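### 4.2 Repeats, reruns and the loyalty of the audience

The commonest complaint in our letters was that there is nothing on but repeats. The second commonest was that the writer's favourite repeat had been moved. Of the 3000 viewer letters passed to us by the regional broadcaster Lirorura, a good many made both points, sometimes on the same sheet of paper. We coded these under 'repeats, against' and 'repeats, for', and accepted the loss of tidiness.

The case that produced the strongest feeling was *Cokelport*, a gentle comedy about a ferry office. It left the schedule in May without an announcement, and its slot went to a programme about garages. Letters arrived for weeks. Many were written as if to a relative who had failed to send a card, and the word 'shameful' turned up more often than the name of the programme. Lirorura's standard reply thanked the viewer for the interest shown and enclosed a leaflet on retuning.
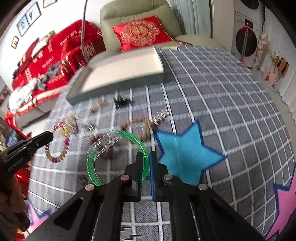 Loyalty to a long-running comedy is usually measured by audience size, which tells us how many sets were switched on and very little about who had gone to make the tea. We asked instead what viewers could recall of minor characters. Respondents who could not name the channel could describe a landlady's hat, her cardigan and her views on soup. Costume did much of this work. A thing as slight as a translucent green bangle with a bit of glitter in it will fix a character in the memory for twenty years, provided she wears it every week and is rude to somebody while doing so. Plot fared badly. Only four respondents could give the story of any single episode of *Cokelport* from start to finish, and two of those had been extras in it.

This has some bearing on how broadcasters mark the end of a programme, or of a career. The *Jellbridge* drama serial was given a full evening of clips when it closed, with a studio discussion in which everyone agreed. *Cokelport*, which had run for longer and cost less, got a line under the weather. Viewers noticed the difference. Several supplied timings, and one supplied a graph.

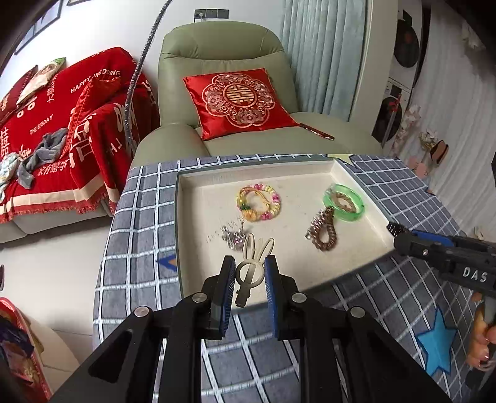

*Figure 4. Accessories: rabbit-shaped clip, beaded piece and tiara-style hairpiece.*

We do not claim that the letters stand for the audience as a whole. People who are content with the schedule rarely buy a stamp to say so. The Molefe panel, which questioned 2000 households by telephone, found much milder opinions, though it rang at teatime and may have met people keen to agree and get back to their plates. Where the two sources overlap, they differ mostly in temperature. Both groups wanted old comedies kept in a fixed slot, both disliked announcers talking over the closing music, and neither showed any wish for a relaunch with a younger cast.

Lirorura has since restored *Cokelport* to the schedule, at ten past five in the morning. The letters about this are dealt with in section 4.4 - they are not, on the whole, letters of thanks.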